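Camera swap on the pavement rover: first results

5/5/19 | Ivars Jankauskaitė
2 min read
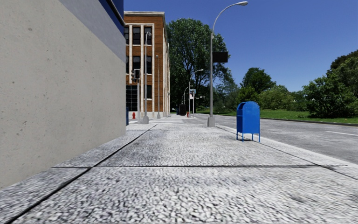

Quick one this month, deadline was yesterday. We've been running the Steiner camera against the old Vurura one in the simulator, same route, same controller (Rustus, default gains, nothing clever). 624 runs so far out of a planned 1,000. The Steiner is ahead on kerb finding, not by as much as the price would suggest. Long straight bit past the concrete wall is the dull part, light kerb against grey road, both cope. Slim lamp posts are another matter. The Vurura keeps losing the far ones, and the blue mailbox by the kerb gets tagged as a parked car more often than I'd like. Steiner got that wrong 3 times in all. Paving joints fine on both, which suprised me.

Controllers next. Ternen have lent us their board until November and it talks to the Steiner without the adapter, so less cable, less swearing. Steering is smoother at low speed. Braking I'm not sure about yet, it stopped short on 9 runs for no reason I can find in the logs. Might be my settings. Will re-run those with the old firmware before blaming anyone.

Still to do: low sun, rain, any sort of crowd. All clear blue sky up to now so don't get too exited about the numbers. If anyone has a decent rain setup for the simulator please send it over, mine looks like static.

Logs are in the shared folder, under cameras.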